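# Packing a narrow tray inside a larger carton

**Marichka Lysenko**

Our office in Grarermont is preparing 15 cartons of archival index cards for transfer to the Gatov reading room. The cards are to travel in long cardboard trays, each placed upright along one side of a larger box. The tray weighs 700 grams when empty. Please advise on two matters: whether the tray should be fixed to the carton, and how the remaining space should be filled. The instructions from our supplier, Hidular, address only single boxes.

---

**Kostiuk Records Services**

Fixing the tray with adhesive is not recommended. Glue tears the surface of the board when the tray is removed, and the receiving institution will ordinarily wish to reuse both pieces. A tray that is held firmly on all sides will not travel.

Before any contents are added, the tray should be set in the left portion of the open carton with its long wall running from the far side to the near side. The folded panels inside the tray should be pressed flat, and the bottom flaps of the carton should be checked for gaps along the seams.

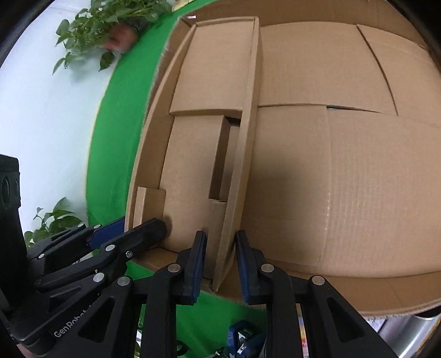

## Order of work

1. Close the bottom flaps of the carton and tape the center seam from the outside. Extend the tape 230 millimeters up each end.
2. Place the tray and straighten its walls. If the sides of the carton bow outward, square them by hand first – a bowed side leaves the tray free to lean.
3. Fill the tray with cards before filling the space beside it.
4. Pack the open side with folded board or crumpled paper up to the height of the tray wall.
5. Lay one flat sheet of cardboard across the top and close the carton.

Cartons prepared in this manner should be stored flat and never on end.

---

**gatov_mailroom**

Agree with the above about glue. We use paper for the side space and it settles, so put in more than you think. Also label the tray as well as the box. We received 153 trays in September and the ones with a label only on the outer carton took much longer to sort.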